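Section 4. Nesting the cups and placing them on the table

Before you start, clear a flat place on the wooden table. Uibo measuring cups are stored one inside another, with all handles on the same side.

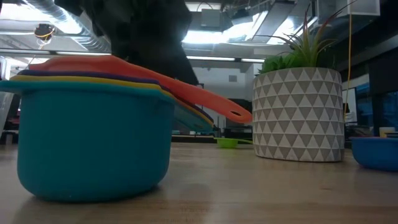 Nesting order goes by size. Begin with the largest cup and continue to the smaller ones. When teal is at the bottom, yellow comes next, then dark purple, and the handles must point the same way.

1. Spread the cups on the table so that you can see each one.

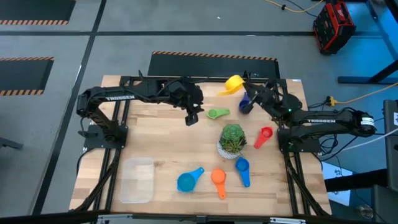 2. Put the largest cup upright and place the next size into it. Do not press.

3. Move the Drimholm planter away from the stack before you measure any liquid.
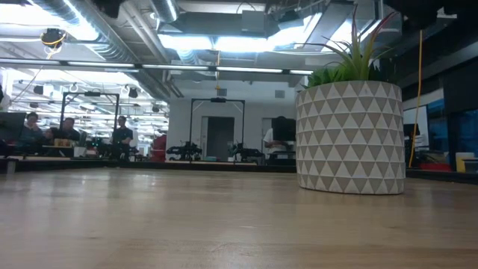 Planter with triangle pattern, on the table

Caution: do not pour water for the plant over the cups.

4. Hold the stack by the handles and check that they lie close together.

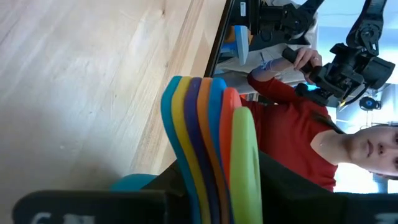 If one cup stands higher than the others, take it out and repeat step 2.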